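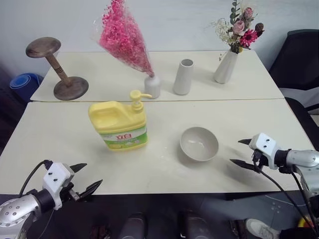

4.2 Placement of decorations by returning players

In this section we look at how players of Burkeo used the free placement mode after it came into the game with the August update. Before the update, every decoration was fixed to a grid, and one grid cell could hold one item only. The community had asked for a change for a long time, and a fan-made mod, Vimotine, already offered something similar to players on desktop computers. The mod was not available on consoles, so for many players the update was the first chance to place a small item next to another small item on the same piece of furniture.

We follow Cabrera in using the word "cluster" for a group of decorations which share one supporting surface. A bookshelf with a single lamp on it does not form a cluster. A table with a vase of flowers and a wooden stand does, and in this respect it comes closer to the furniture of real homes (Figure 2). We do not make any judgment on whether a cluster looks good. The term describes only that the objects are together.

Our data come from 170 players who had stopped playing before the update and came back after it. All of them agreed to share their save files. We compared the last save before the break with the save made after 13 hours of new play. Saves that used Vimotine in either period were analyzed separately, as these players had a different starting point and the comparison would not be fair to them.

The main result is that returning players did not fill their houses with more objects. The number of decorations per room stayed nearly the same, but their position changed. Items that were standing along the walls moved to tables, shelves and window sills, and the middle of the floor became more open. Several players wrote in the free comment field that they could finally walk through their kitchen. One player had kept the same kitchen from the first week of the game, and rebuilt it completely in one evening.

A second result was less expected by us. Players who visited the houses of others through the Babalola server list made larger clusters than players who stayed offline. It is possible that they copied ideas from the visited houses. It is also possible that players who like decorating are more interested in visits from the beginning - our data cannot separate these two explanations.

The coding of clusters was done by Gizella Virág and Leonora Cabrera, who worked independently and discussed the difficult cases afterwards. Most of these cases concerned rugs. The game treats a rug as a surface, so a chair on a rug would count as a decoration on a support. After discussion, rugs were excluded, and we advise other researchers to do the same if they work with Burkeo saves.

We should also mention a limit of the export tool. Vemance, which we used to read the save files, rounds the rotation of each item to steps of 5 degrees. For this reason we report only the position of items and leave their rotation out of the analysis. The effect of rotation is taken up again in Section 5.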